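Search reviews, guides and downloads Go

Home Reviews Software Hardware Forum About

Lastia 7 motion planner: review

Lastia is a motion planning package for arms that share a workspace. It takes the arm models, a set of collision shapes and a list of goals, and gives back timed joint paths that keep the arms off each other and off the table. We have been running version 7 since December on a two-arm cell, with a grasping program of our own on top. Before that we used Altbridge, and most of what follows is a comparison with it.

Installation took an afternoon. The installer checks the controller firmware first and stops with a clear message if it doesn't match. Ours didn't on one arm, so we updated and ran it again. Our Altbridge cell files were imported with the joint limits intact. The tool offsets had to be typed in by hand. The manual mentions this on page 41, a long way after you need it.

Planning speed is good. On our test set of 386 goals, the median plan came back in 53 milliseconds on an ordinary desktop PC. The slow ones were all cases where both grippers had to pass over the same part of the table. Altbridge tended to give up on those and report no solution. Lastia finds one most of the time, though some of the paths are longer than they need to be and swing the elbow out further than I'd like. 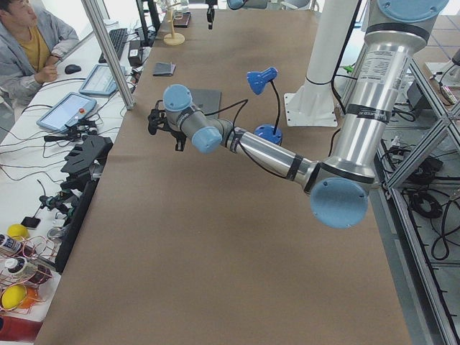
Collision shapes are where you'll spend your time with this program. The scene editor lets you add boxes, cylinders, cones and imported meshes, and you can group them and switch a group on or off from a script. A desk lamp like the blue one with the tilted shade went in as a cone, a thin cylinder and a flat disc, and it took a few minutes. Cables are harder. There is no proper way to model a loop such as the one trailing along the forearm, so the advice in the manual is to fatten the link until it covers the slack. That works, but it costs you reach in tight spots, and the fattened shape is used for every plan whether the cable is anywhere near an obstacle or not.

The Flarkorska plug-in, sold separately, feeds a depth camera into the planner and builds the obstacles for you. I tried it for a week. Large items came through well. Thin uprights and wire shapes came and went between updates, and the planner would stop and replan each time. I went back to shapes entered by hand and use the plug-in only to warn me if something has been moved.

Logging is much better than it was in version 6. Each plan is saved with the shapes that were active, so you can replay a refusal and see which pair of bodies caused it. The Söderlund viewer opens the files without conversion. Search in the log window is slow and does not remember the last filter.

The licence is per controller, so a two-arm cell needs two. Support answered both of my questions by the following Tuesday, one of them with a patch.

I'd buy it again for a shared table. For a single arm with a clear bench, Altbridge does the job and is easier to set up. Version 7 still has no undo in the scene editor, so save before you delete a group.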